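Housekeeping Practice, Unit 2: The Small Bathroom
Handout for the Tuesday group
Course leader: Lucienne Charpentier. Practical sessions: Aiguo Yan.
Lokodstead Training Rooms

Please read this handout before the practical session and bring it with you. The pages on the bedroom were given in Unit 1 and I do not repeat them here. When I write "the bathroom" I mean the small type, with shower, toilet and vanity in one room and no bathtub. This is the type that most of you will meet in the guesthouses of Plustonby and in the older hotels in Cidlow. The large bathroom with two basins comes in the spring part of the course.

2.1 Before you go in

Knock, say "Housekeeping", wait, and knock again. Then open the door slowly. In a small bathroom the door often takes a large part of the free floor when it opens to the inside, and something may be lying behind it.

Put the cart so that it does not block the corridor. Take with you only what you need for the first part of the work: gloves, one empty laundry bag, one trash bag and a spare liner for the wastebasket. The spray bottles and cloths stay on the cart until the room is clear. Many beginners carry everything in at once and then they have no place to put their feet.

Switch on the light and the fan. Look once around the room from the door, without touching. You are looking for three kinds of thing: what belongs to the guest, what goes to the laundry, and what goes to the trash. If you are not sure about an object, it belongs to the guest.

2.2 Clearing the room

We always clear first and clean after. The order of clearing is towels, trash, small items.

Towels. A used towel can be in many places, and you should know the usual ones: on the hook, on the rail, on the edge of the basin, on the floor, behind the door. Pick them up one by one. Take the towel at one corner, lift it and let it hang open for a moment before it goes in the bag. Small things get folded into towels - earrings, razors, contact lens cases, once in Plustonby a full set of false teeth. If you push the whole heap into the bag together, you will find these things only in the laundry, or you will not find them.

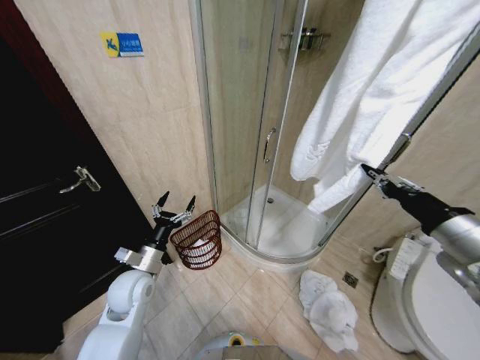

Guests learn to read our towel rules very quickly, and we must read their signs in the same careful way. The general rule in our houses is: a towel that hangs will be used again, a towel on the floor wants to be changed. A curved shower enclosure makes this rule a little more difficult, as there is no proper rail and people use the top of the glass. Take the case of a large white towel hanging in folds over the enclosure and a second one lying crumpled on the tiles near the base of the shower. The one on the floor goes to the laundry at once. The one on the glass you leave if the guest stays another night, but you fold it and put it on the hook or the shelf so that you can clean the glass. When the guest has checked out, both go in the bag and there is nothing to decide. Do not pull a towel down from the glass by its lower corner with force. Lift it off from the top.

Count the towels when you bag them and write the number on the room sheet. We lose more towels through bad counting than through guests. In January the Cidlow laundry had a difference of 158 pieces between the sheets and the bags, and most of them were found again in a storeroom on the wrong floor.

Trash. Put on the gloves if you do not have them on already. Never put your hand inside a wastebasket, and never press the trash down. Hold the basket by the outside, gather the edges of the liner and lift the liner out whole. Tie it and put it into the trash bag. Then look into the empty basket. If there is liquid on the bottom, the basket gets washed, and a woven one needs to dry before it gets a new liner. While you clean, the wastebasket stands outside the bathroom, next to the cart.

Do the new liner as the last thing, when the floor is dry. Fold the edge over the rim the same way all around. The liner should not hang down so far that it hides the basket, but it also must not slip inside when the first tissue is thrown in.

Small items. Used soap, empty bottles and open packages go out in the check-out room only. In a stay-over room you move nothing to another shelf. You lift it, wipe under it, and put it back to the same place. This includes the things on the rack inside the shower, where guests keep their own shampoo.

2.3 Order of cleaning

From the top to the bottom, and from the farthest wall to the door. For the small bathroom we write it so:

Light, mirror and vents, dry.
Shower walls and rack.
Shower glass, inside and then outside.
Shower tray and drain.
Vanity top, basin and faucet.
Walls near the toilet.
Toilet, with its own cloth and brush.
Door, handle and door frame.
Floor, going backward to the door.

The toilet cloth has another color than the others and it never goes back on the cart with them. Aiguo will show the color system in the practical session. If the toilet has an electronic seat with a control panel, use a damp cloth only on the panel and no spray. The spray goes on the cloth, away from the seat.

Stone needs a special remark. Some vanity tops are marble or another natural stone and some only look like it. Acid descaler makes a dull mark on real marble, and this mark does not go away with wiping. Our rule is that on every stone surface you use the neutral cleaner, also when a colleague tells you that it is "only tile". A repair of one vanity top in Stasiv did cost the house 3,000, and it began with one cloth which was still wet from cleaning the faucet.

2.4 Corners and edges

A guest who stands in the door does not look first at the middle of the floor. He looks at the corners. In the small bathroom these are the places where hair and dust collect: behind the door, under the front edge of the vanity, at the bottom of the door frame, and along the line where the shower base meets the floor. The mop does not reach them well. Use a damp cloth by hand, before you mop.

Doors with raised molding hold dust on the upper side of each molding. Wipe them in the direction of the wood, then wipe the handle and the plate behind it. Dark wood shows every drop of water, so the cloth must be nearly dry.
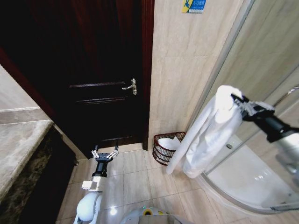
Fig. 2: Corner between the door and the shower, with the lined wastebasket against the tiled wall.

The wastebasket needs a fixed position and it should be the same in all rooms of one type. In our layout it is the corner by the shower, where the door does not touch it. Some houses prefer it beside the toilet. Both are possible. What we do not want is that it stands on the right in one room and on the left in the next one, only because two people cleaned them. If you are new in a house, ask for the standard on your first day and write it down here:

Position of wastebasket: ____________________
Position of bath towels: ____________________
Position of bath mat: ____________________

2.5 The curved shower enclosure

This is the part of the bathroom which takes the most time for beginners. You have 12 minutes for the whole small bathroom in the final test, and in the first week many students use half of it on the glass.

Rinse the glass with warm water first. Then apply the cleaner with a soft sponge, from the top to the bottom, with the panels closed. Let it work while you do the rack and the walls. Rinse again. Now take the squeegee. On a flat panel you pull straight down in lanes. On a curved panel a wide squeegee touches the glass only in the middle or only at the ends, so use the narrow one and make the lanes more narrow too. Every lane goes a little over the one before. Wipe the rubber after each lane.

The frame comes after the glass. Go with a dry cloth along the vertical profiles, then the lower rail, where the sliding panels run. In this rail there is nearly always some soap. A soft toothbrush is good for it, a knife is forbidden. The handles are polished at the very end, because you touch them all the time when you work.

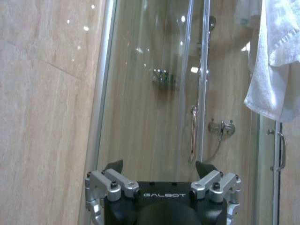

What should I do when white spots stay on the glass after the second rinse?
Those spots are limescale, and more of the same cleaner will not help. Dry the glass, put the descaler on a cloth, hold the cloth on the spots for a short time and rinse with much water. Keep it away from stone and from the metal frame. If the spots are still there, write it on the room sheet and go on with your work.

Slide the panels from one side to the other before you leave the shower. If a panel is heavy or makes noise, report it the same day. Do not lift it out of the rail by yourself.

2.6 Finishing

Wipe the shower tray dry and put the drain cover back so that it lies flat. Hang the new towels - one bath towel and one hand towel for each guest, the bath mat folded over the edge of the vanity or as the house wants it. The fold of the towel looks to the door. Put the wastebasket back with its new liner.

Mop the floor last. The floor drain, if the room has one, gets a cup of clean water every time, also in rooms which were not used. When it dries out, the smell comes up and the next guest will complain.

Now stand again in the door, where you stood in the beginning, and look with the light on. Then switch it off and look once more from the side. Marks on glass and on dark wood are often easier to see without the lamp.

For the practical session

Come in flat closed shoes. Work in pairs: one person cleans and the other reads the order in 2.3 aloud, then you change. Aiguo Yan will sign your sheet when you have done the clearing part and the shower part one time each without help. The vanity and the toilet are signed in the week after.

Homework: read the towel rules of your own workplace and compare them with 2.2. Bring a copy if you are allowed to.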